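Ticket 641 – Biography pages: wrong father attached after import
Status: Open
Project: Skirby county biographies
Opened: 25 July 2025

Hi all, me again. I've been moving the old Skirby biographies into Druvano and I've hit a snag with the Egilsson family that I can't sort out on my own.

There are two Egilssons in the set, the mill owner and his nephew, and they have the same first name (of course they do!). The typed index cards keep them apart just fine. After the import, the nephew's page says he was the son of the mill owner, and the mill owner has picked up his nephew's army service, which would have him enlisting at age three.
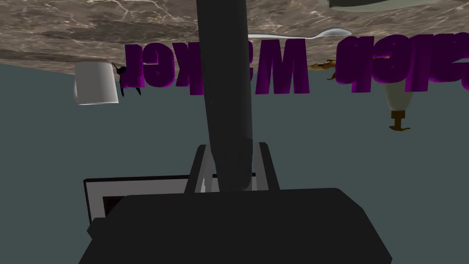 I went back to the import file and the rows look right to me. Each man has his own card number, and the nephew's is 397. His parents are in the correct columns, and the birthplace is right too. So whatever is going wrong seems to happen after I press the import button – I just can't see where.

What I've tried so far:

Deleted both pages and ran the import again. Same result.

Added "Sr." and "Jr." to the names. This did split the pages, but it's wrong, as they weren't father and son, and I don't want that showing up in somebody's family tree. Took it back out.

Imported the nephew by himself. His page came out perfect, parents and all. Then I brought in the uncle and the nephew's page changed while I was reading it. Argh.

Turned off "suggest relatives" in the settings. No difference that I could find, but I may have the wrong switch, there are two with nearly the same label.

I'd love to get this fixed before November, when the Molomum reading room wants to link to our pages. I can type the two men in by hand if I have to, but there are other families with repeated names and I'd rather not do them all that way.

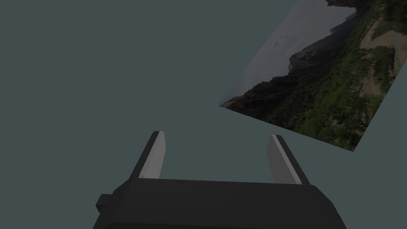

Druvano Support: Thanks for the detailed notes. The import matches people on full name first and only looks at the card number if the name is blank. On the import screen, open "Matching" and move "Card number" to the top of the list, then delete both pages and run the file again. Please leave "suggest relatives" off for now. Could you let us know what the nephew's page shows afterward?

Found it, thank you! It was under the fold and I'd never scrolled that far. Both Egilssons now have their own pages, the nephew has his own parents back, and the army service is with the right man. The one thing left is that the mill owner's page still lists his nephew under "Children." Should I delete that line by hand, or will it come back the next time I import? I'll leave it alone until I hear from you.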